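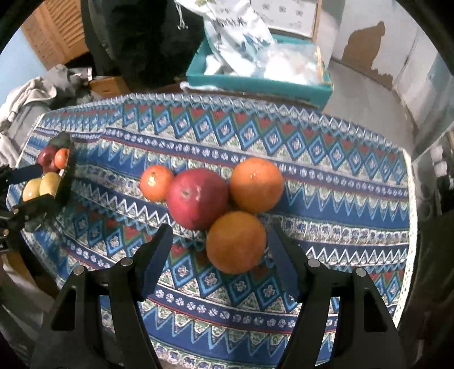 Fruit sort, handheld gripper view. Fingers over the near orange, holder on the left.

September, 14:20. Naredell fruit set, second block

Continuing the tabletop collection for the Zidov policy. Patterned blue cloth in this block. Plain cloth was used in the first block and the model learned to segment on background color, so the plain episodes are now capped at half of any training batch.

Total after this morning: 453 episodes accepted. Target per layout is 60. Rejected so far today: 11, of which 9 were tracking loss at the start of the approach. The other two were mine (closed early, fruit rolled).

Protocol as run:
Start with both fingers open and the target between the tips. Hold still one second before the approach. Close until the fruit stops moving, lift straight up, carry to the holder, release low. No regrasp. If the fruit slips, finish the motion anyway and tag the episode "slip". Do not delete it.

Mixed sizes on the cloth, grouped and touching. The tangerine next to the big apple is the hard one. Approaching from the front, the left finger pushes the apple before the right one has contact. Necati rotates the wrist before descending and gets a clean grasp more often. I have been coming in flat. We should pick one or label the two styles, otherwise the policy averages them and drops between the fruits, as it did on the Ornlow cups.

Lens: distortion near the edges is strong and the stripes on the cloth bend noticeably. Calibration file from the Güler mount is still loaded. Reprojection error looked acceptable at center, not checked at the corners. Check before export.

Glare on the orange peel shows up as a small white spot. Left it in. Nesrin Uysal wants lighting variation anyway and will do the evening block with the lamp moved.

Open:
- gripper width reads nearly 2 mm wide at full close, rezero
- "slip" tag does not survive the converter, ask Necati Erdem
- pale apples are underrepresented as first target, put them on the cloth next layout
- shuffle the pick order, we keep starting with the orange

15:05 restarted the logger, new session folder. Resuming at layout 4.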